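Search this site Enter keywords Go

Rakside open day, 2021-06-12

What a morning! The Rakside woodworks opened its doors and I got to walk the whole joinery hall, from the drying racks to the finishing room. Yvonne Gosling led our group of 16 and let us smell fresh walnut shavings — heavenly.

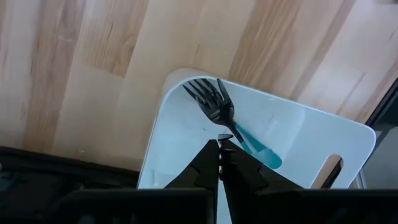
After that came the glue press, my favorite stop by far. It's a Celtau from the old plant, and it still runs every day. I bought a bread board for my sister and signed up for the February carving class.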